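首页 | 买房 | 租房 | 装修 | 业主论坛 | 我的收藏 | 登录

本站使用 Cookie 以改善您的浏览体验。继续浏览即表示您同意我们的隐私政策。[接受] [设置]

业主论坛 > 看房选房 > 西向大阳台到底值不值?(Sirora 二期,刚看完房,激动中)

柚子皮不苦
各位前辈!今天下午看完 Sirora 二期的房子,到现在心还在跳,必须上来说一说。

背景:我跟先生看房看了大半年,从 Gusum 路那边的老小区一路看到河对岸,中间几次想放弃。今天这套是中介临时加的,本来只打算进去站五分钟,结果站了快一个小时!90 平,三房一卫,西南角的边套,客厅外面连着一个特别深的阳台,能放下一张正经的餐桌那种深。我们进去的时候太阳刚好斜着打进来,整个客厅是金色的,连走廊尽头的墙都亮着。我先生平时话很少,他走到阳台上站了一会儿,回头跟我说:“晚饭可以在这儿吃。”

我当时就觉得,就是它了。

但是冷静下来(并没有很冷静),问题也有:
1、阳台正西偏南,夏天会不会热死?
2、只有一个卫生间,两大一小,早上怎么办?
3、卧室窗户对着 Gallagher 广场的侧门,白天很安静,晚上什么情况不知道。
4、物业费比我们现在住的地方高出一截。

求住过西向房子的朋友说说真实感受,好的坏的都想听!房子信息我抄了中介给的单子:11 楼,总高 18 层,一梯两户,房东自住,要求尽快成交。

老陈看房记
恭喜恭喜,隔着屏幕都能感觉到你的兴奋,哈哈。

我先泼一小勺冷水。西晒这个东西,冬天看房是看不出来的。现在的太阳又低又软,照进来当然舒服,你等到 5 月以后再去站一站,下午四点那个阳台的地砖,光脚踩不上去。我第一套房就是西向,看房也是冬天,也是金色的客厅,我老婆也是当场就定了。后来空调从下午两点开到晚上十点,沙发靠窗那一侧三年就褪色了。

不是叫你别买,价格谈下来照样是好房子。但西向应该有西向的价。

小区门口那棵树
我要替西向说句公道话!!

我家住西向住了六年,不换。上班的人早上七点出门晚上七点到家,朝东的早晨阳光你享受得到吗?周末还要被晒醒。西向的房子刚好相反,下班回来天还亮着,夏天的晚霞能看将近一个钟头,我家小朋友写完作业就趴在阳台看云,这种快乐是南北通透给不了的。

热是热,但有办法的:外遮阳卷帘装上,一定是外侧的,内侧的窗帘挡得住光挡不住热。我家装完之后下午客厅舒服多了。楼主那个阳台够深,本身就等于一个大遮檐,客厅玻璃退在里面,比我家平窗的条件好太多。

老陈看房记
回楼上:深阳台挡的是高角度的太阳,正午那种。傍晚的太阳几乎是平着进来的,阳台再深也一路照到沙发后面。楼主自己都写了,光打到走廊尽头的墙。

卷帘我同意,外侧的确实管用。不过要先问物业让不让装,有的小区外立面管得很死。

柚子皮不苦
啊对,外立面!中介说不能封阳台,卷帘没问到,我记下来。

两位说的我都听进去了,我先生刚才在旁边一起看帖,他站“小区门口那棵树”,我现在反而有点被老陈说动,我们俩白天的立场整个反过来了,笑死。

Hưng Đinh
我在 Sirora 一期住,中文打得慢,请见谅。

一期和二期同一个开发商,我可以说一些具体的。

隔音:楼板还可以,楼上走路我听不到,拖椅子听得到。墙一般。边套好一点,只有一面墙和邻居共用。

Gallagher 广场侧门:那是卸货的门。白天没有车,晚上有。不是每天都吵,周四和周末前比较多,小货车倒车会有提示音。11 楼应该比我好,我在 4 楼。建议你晚上十点再去一次,站在卧室里,窗户开着听,再关上听。

卷帘:一期可以装,颜色要选物业指定的浅灰。二期规定是不是一样,要问。

水压:很好。电梯:早上八点会等一下,一梯两户应该没有问题。

我很喜欢住这里。楼下的花园春天很漂亮,管家也认真。

柚子皮不苦
Hưng Đinh 太感谢了!!这些都是中介绝对不会主动讲的,卸货门这一条就值一顿饭。我马上约晚上再看一次。
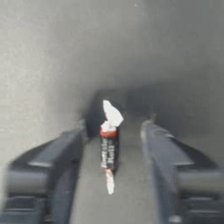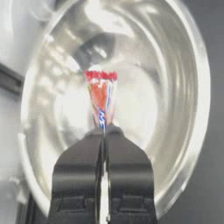

另外说说那个一卫的问题,我今天在里面量了半天。卫生间其实不小,干湿是分开的,洗手台如果能挪到外面走廊,早上就可以一个人洗脸一个人洗澡,互不耽误。走廊那一段本来就比较宽,靠墙有一块凹进去的地方,现在房东放了个鞋柜,我目测刚好能塞一个窄台盆。有没有做过洗手台外移的朋友?下水好不好接?

还有厨房,我忘了说厨房!是有窗的,窗外能看到河!洗碗的时候看河,你们懂吗,我现在的厨房对着别人家的空调外机。

木工阿灿
做装修的,说一下洗手台外移。

能不能做,看两件事:一是外移的位置离原来的排水口有多远,二是地面能不能垫高,或者能不能走墙排。距离短的话走墙排最干净,地面不用动。如果太远,坡度不够,以后容易堵,排水慢,天天闹心。你说的那个凹位,如果背后就是卫生间的墙,那很理想,墙上开个孔就过去了。开孔之前一定要确认那堵墙是不是承重墙,承重墙别动,哪个师傅说没事都别信。

防水也要跟着做,外面那块地和墙面下半截都要刷,很多人只刷卫生间里面,过两年走廊的踢脚线全发黑。

报价的话,我这边去年做过一个差不多的,含台盆龙头共 2326,不含镜柜。各地人工不一样,当个参考。

老陈看房记
阿灿说得很专业。补一句,这种改动先别当成“一定能做”算进购房决定里。你要按“一个卫生间就是这么用”去想,还能接受,再买。

匿名用户_风铃
我来唱个反调:90 平一卫,三口之家现在够,孩子上初中以后呢?老人来帮忙带孩子呢?我家就是这样,我妈来住了半年,早上排队排到全家吵架。最后换房,中介费契税一来一回,心疼到不行。建议楼主再看看同价位的两卫,哪怕旧一点。Gusum 路那边不是有很多吗?

小区门口那棵树
楼主不是说从 Gusum 路一路看过来的嘛,肯定比较过了呀。而且老小区没电梯,老人来住更麻烦。房子哪有样样都全的,能让人一进门就不想走,本身就很难得了!我当年也是这种感觉,现在每天回家还是高兴。

匿名用户_风铃
“一进门就不想走”这种感觉,搬进去三个月就没了,排队上厕所是天天的。

小区门口那棵树
我六年了还在呢~

柚子皮不苦
哈哈哈你们别吵,都有道理的!

Gusum 路我们看了好几套两卫的,有一套我其实挺喜欢,就是六楼没电梯,我先生膝盖不好,看完下楼的时候脸都白了。所以电梯对我们是硬条件。老人这边,我爸妈就住同城,不会长住,这一点我们家算运气好。

物业费我刚刚翻出单子算了一下,加上车位,全年 2814。比现在多,但也没有我想的那么吓人。

对了,还想问一下验房,有人用过 Stistix 吗?中介推荐的,我对中介推荐的东西都有点警惕,想听听用过的人怎么说。

Hưng Đinh
我用过。来了两个人,看了一个上午,报告写得清楚,有问题的地方都拍了照片。我家查出两扇窗漏风,阳台地漏坡度反了。二手房也可以做。建议你自己也在场,跟着走,可以学到很多。

要不要用中介推荐的,我没有意见。你可以自己联系,不通过中介。

木工阿灿
找谁都行,重点叫他们看三个地方:阳台和客厅交接那条门槛、西面外墙窗框四周的胶、卫生间门口。西面墙白天晒晚上凉,胶条老化得快,下大雨从窗角渗水的多半是这一面。你自己也可以看,窗台下面的墙漆有没有起泡,手掌平着摸过去,起泡的地方摸得出来。

老陈看房记
这条太实用了,我当年要是知道摸墙漆……

砍价方面,楼主有一张好牌:房东想快。西向、一卫、卸货门,这三样都是可以摆上桌的,语气客气一点,别一上来就说喜欢。你今天在房东面前没喊出来吧?

柚子皮不苦
……我喊了。我对着厨房的窗喊了一声“哇能看到河”。房东就站在我后面。

老陈看房记
那你派你先生去谈。

小区门口那棵树
笑出声,不过真的没关系,我当年对着晚霞拍了 100 张照片,房东还给我倒水,最后也谈下来了,不多,够买一台好空调(西向嘛,总归要买的)。

柚子皮不苦
好!汇总一下接下来要做的:晚上十点再去听卸货门,问物业卷帘和阳台的规定,请阿灿说的那种懂行的师傅看一下走廊那面墙,验房的时候我请假跟着。先生负责谈价,我负责闭嘴,他说后半句比较难。

看完晚上那一趟我再回来更新,谢谢大家,真的真的谢谢!

木工阿灿
去的时候顺便拍一下走廊凹位和卫生间门的位置关系,再问房东要原始户型图,发上来我帮你看看管子怎么走。

柚子皮不苦
收到!户型图我今晚就问中介要。

订阅每周楼市快讯,新帖精选直接发到您的邮箱。[输入邮箱] [订阅]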